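Olley Extends Reusable Crate Service to Sutness Growers

DRUTVILLE, 26 April 2022 – Olley, a supplier of returnable packaging for fresh produce, has extended its crate pooling service to growers in the Sutness area. The service covers molded plastic crates and trays used to move fruit and vegetables from packing sheds to stores.

Under the new agreement, growers order clean crates from the company's Drutville depot and pay a fee per trip. Stores stack the empty crates after unloading, and Olley collects them on its regular delivery routes. The depot can wash up to 1,720 crates per hour on a single line.

Each crate is rinsed, washed with detergent, rinsed again and dried with forced air. Crates with cracked corners, bent handles or unreadable labels are taken out of the pool and ground into pellets for new molding.

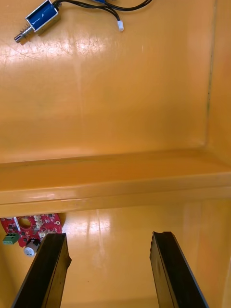
The standard crate carries a rated load of 45 pounds and nests when empty to save truck space. A shallow tray with the same footprint is offered for soft fruit. Both stack on the same pallet, and mixed loads do not need a divider sheet.

Amoah, which runs the cold storage site at Sutness, will serve as the local pickup point. It has set aside floor space for 690 pallets of clean stock. Growers within 10 miles of the site may collect their own crates at a lower trip fee. Orders placed before noon are ready the next working day.

A trial with Sutness packing sheds began in January and covered apples, squash and root crops. Label placement was changed during the trial so that codes can be scanned with the crates stacked.

Price sheets, load tables and washing records are available on request from the Olley customer desk in Drutville. Growers who already hold an Olley account do not need to register again.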